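Sorting out the food containers

June 20, 2023

I put this job off through all of May. The container drawer had reached the point where it would close only if one stack was turned sideways. 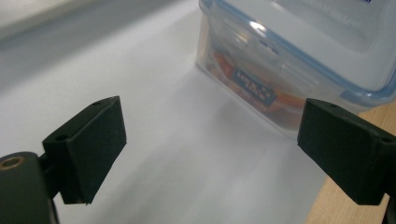

The method is simple. Every base gets matched to a lid, the lid gets pressed down on all sides, and anything without a partner leaves the drawer. I gave it 75 minutes and used nearly all of them.

Most of what I own is Nestdale, bought in two batches. The older lids don't fit the newer bases — the lip is a hair narrower — although the shapes look identical when stacked. The Idberg set is better made but nests badly, so it takes up more room empty than full. I kept 4 of those for soup and moved the rest to the garage for screws.

For leaks I fill to the line with water, close the lid, and leave the container upside down in the sink for 17 minutes. A slow drip shows up by then. The big 2000 ml Jireda box failed at one corner. It will do for flour.

Lids now stand on edge in a file rack at the back of the drawer, with bases in front, largest at the bottom. Labels are next, once the new roll of tape arrives.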